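**Dreddale temple site – new parking building, anyone been since it opened?**

**stairs_and_sandals** – May 15, 2025

Going up next week with my parents. Last time (February) the lower lot was a mud field and we walked 13 minutes uphill past the stalls. Heard the parking building is open now. Is the shuttle running? Do you still need a sarong from the kiosk or can you bring your own?

**emik_bound**

Went Sunday. Parking building is open, 386 spaces, ground level fills up first so just drive up to the top. Shuttle every 10 minutes, small fee, bring coins. Own sarong is fine, nobody checked the color or anything.

**lowlandlark**

Fine if you get there early. We got there at noon and the ramp was backed up to the Emik road. Also they moved all the kiosks inside the ground floor and it's dead in there, no breeze, half the shutters down. Liked it better before.

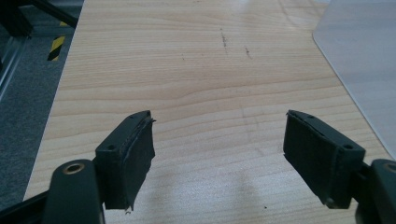

The kiosk rents are the real problem imo. My aunt sold offerings at the old gate for years and the new units cost more than she made in a slow month. So now she works from home and sells to the Collov guesthouses instead. I'm typing this from a table, pale wood with the wavy grain, and the trays she makes would sit on it a lot nicer than on those metal counters they put in. They could of asked the sellers first.

**emik_bound**

Sorry about your aunt but the old gate was not safe. Trucks backing up right next to people carrying food. I'll take dull and indoors over that.

**lowlandlark**

Didn't say keep the trucks. Said ask the sellers. Two differnt things.

**stairs_and_sandals**

Ok ok. Mostly need to know about my dad's knees. How many steps from the shuttle stop to the first courtyard?

**collov_side**

Not many if you get off at the upper stop – the driver will skip it unless you say so. Li Tours vans drop there too, 5 seats, but they want you to book the night before.

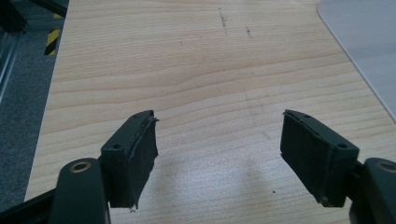 Is the inner courtyard open to visitors on ceremony days?

Only the outer terrace is, and they close that as well while the procession goes through. Check the board at the parking exit before you pay for the shuttle.

**stairs_and_sandals**

Great, thanks. Will try the upper stop and go early. Will post how the ramp was.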